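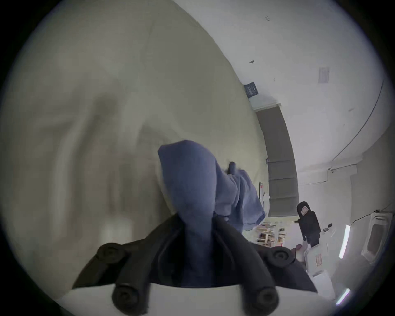
9/12/19

The great cloth experiment, continued

Still on the blue cloth. I said I'd give it until today and today has come, so I suppose I owe it a fair hearing, though I went into this expecting to be let down and see no reason to change my mind yet.

The Bomwood leaflet says one cloth will do the whole house and stand 100 washes. Who washed it 100 times? I would like to meet them. Mine came out of the drawer this morning already creased, and it creases again the moment you pick it up. Bunch it in the middle and you get a puffy lump on top and a flap hanging off the side, and it's the flap that drags through whatever you have just wiped. Folding it in four is meant to cure this. I folded it in four. It was a lump again by the time I got to the window sill.

The colour I don't mind. It's a sort of faded denim and doesn't show much, which may be the real secret of its success — you can't see what's in it, so you think it's clean.

Did the shelves, the skirting on the long wall and the back of the door. The shelves look better. They would have looked better with an old vest.

Then the beige fabric, which I have been putting off since October. Cream when I bought it, khaki in the folds now, or that could be the light. The advice is to go over it with a damp cloth and "lift" the dust. I lifted and lifted. There's a dark crease running across it that I took for dirt and went at for a good while before I saw it was only a crease. Ironing it is a job for someone with more patience and a bigger board.

Somero do a spray for this sort of thing and I nearly sent off for it, then read the small print, where it says to test on a hidden patch first. If they aren't sure, why should I be?

Cloth is now in the wash, number 2. Ninety-eight to go. Must get bulbs for the hall, and find the other slipper.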